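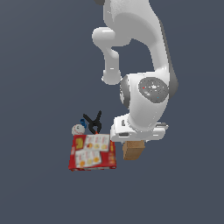
Say which results come from a simulator

A block held in a rendered gripper weighs whatever the file says it weighs. The baseball, the clamp and the red box next to it are the same. Somebody typed in a mass and a friction value for each of them, or left the default in place, and every result that follows rests on those numbers. I have no quarrel with this. I have worked with simulated arms for years and would not go back to doing everything on hardware. My quarrel is with how the results are written up.

In July I was sent a report from a supplier bidding for handling work at Drokcombe. It said the arm had completed 1,955 picks on mixed household items, with 61 drops. Those are good figures. On page 20, in a note under a table, it said the picks had been run in simulation. The summary did not say so, and the summary is the part that buyers read.

The supplier had broken no rule that I could find in the tender. Nothing in it asked where the trials took place. So my first proposal is a small one: any success rate should carry the word "simulated" or "physical" beside it, in the same sentence and in the same size of type. If a figure mixes the two, it should be split.

The second is that the object list should be published with its values. A tin, a ball and a spring clamp behave very differently between two fingers. A clamp has moving parts, and many simulators treat it as one solid lump. A cardboard box gives a little when you squeeze it, and its model usually doesn't. If the model is rigid, say it is rigid. It takes a line.

Margarida Tavares, who wrote the trial procedure we used at Protelen, went further. She wanted at least 2 objects from every simulated set repeated on a real arm before any figure left the building. I thought this was too strict when she brought it in, mostly on grounds of cost. I have come round to it. The repeats took us less time than the arguments we used to have with customers afterwards.

Tsz-kin Chien disagrees with me on this, and his point is fair. Small teams often have no arm at all, and a rule like Margarida's would shut them out. I would let them publish, with the label, and leave the physical check to whoever intends to put the machine near people or goods. The duty should sit with the person who relies on the number.

What I would not accept is the reply I got from the supplier, that "everyone knows" early trials are simulated. The buyer at Drokcombe did not know. She runs a warehouse and had set aside floor space on the strength of that summary.

The tender is being reissued on 22nd August with a question about trial conditions added as item four. I would have put it first.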